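Hillo rehearsal software: a review from the packing room

Posted in November by Citlali Xolalpa

I run the mixed-goods packing room at Mineris, where we put together orders that don't fit any pattern: a mug, a toy block, some fruit, whatever the customer clicked on. There are 19 of us, and last spring we were told we'd be getting arms on two of the benches. Before anything got bolted down, the company bought us a license for Hillo, which is a program where you set up a bench on screen, drop objects on it and watch a simulated arm try to pick them up. I've had it for four months now and I have Opinions.

First, the good stuff. Setup was so much easier than I expected! I'm not a programmer (my last big software win was getting the label printer to talk to the new laptops), and I had a table with objects on it before lunch. You pick a table, you pick an arm, you pull things out of the object library and off you go. The library is on the thin side. The mug is all flat planes and corners, like somebody folded it out of stiff paper, and our real mugs are round. Yeison Urrego, my lead packer, complained about that for a week and I can't say he was wrong, because where a gripper can get hold of a handle depends a lot on the handle.

You can also move the viewpoint anywhere you like, including much too close. I spent a silly amount of time down there at tabletop level, looking at shadows and rims when I should have been doing the schedule.

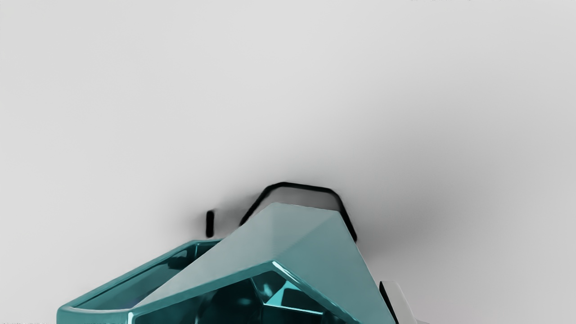 Do the packers need to learn how to program to use it?

Our packers use it without writing any code. They move objects, start a run, and mark whether the result would be acceptable on a real order. Changing how the arm plans its moves is a different screen, and we leave that one to Tin-yau Kong in engineering.

That marking step is my favorite thing in the whole package, and I'd have paid extra for it. It meant the people who know how to pack were the ones saying what a decent pick looks like. Teresa Rocha has been on the benches longer than anybody and she came in dead set against the whole business. Then she got hold of the mouse and started putting things where customers' stuff really ends up, lying down, turned at odd angles, shoved over to one side. Tin-yau had been testing with everything upright and nicely spaced (bless him). Her setups were harder and a lot more useful, and she's now down on the rota as a tester for part of every shift, with the pay grade to match. I had to fight for that last bit, by the way, so if you're a supervisor reading this, get it agreed before you start.

What I like less is the batch mode. You can queue up 1,000 runs overnight, lovely, but the report in the morning is one long list with tiny thumbnails and you can't sort it by object. If I want to know how the fruit did, I scroll. And scroll. I wrote to support and got a friendly answer from a Vilja Hyvönen, who said sorting was on their list. It's still on their list.

The other gripe is that it makes the job look very calm. You get a big pale table, a mug on its side, a pink-violet cube, a little apple, and all that clear space to the right. Our benches have tape guns and packing slips and somebody's coffee. We did a few demos for the crew and I watched faces go tight, people thinking well, if that's all the work is, what am I here for? I should have shown them the failed runs first. Once they'd seen a few of those, the conversation got much better and we could talk about which orders they'd be happy to hand over. Apples, mostly, as long as someone still checks for bruises.

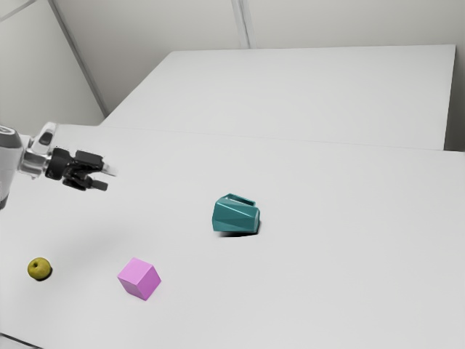
What changed for us, and would I buy it again

We haven't cut anyone, and I asked for that in writing. What has changed is the mix. There's less plain picking on the two arm benches and more checking, more setting up, more deciding what goes where. Some people love it. Yeison doesn't, he says he misses getting into a rhythm, so he's stayed on the hand benches and that's been fine.

We looked at Bikel too. It had the nicer reports by a mile, but every change to a bench had to go through an engineer, and for us that killed it. If you have a full-time automation team you might feel the other way.

Would I buy Hillo again? I would, with a grumble about the reports and a bigger one about that mug. Budget time for your packers to play with it on the clock, at a proper desk, and get a second monitor. Four stars out of five from me, and I'll come back and edit this if the sorting ever shows up.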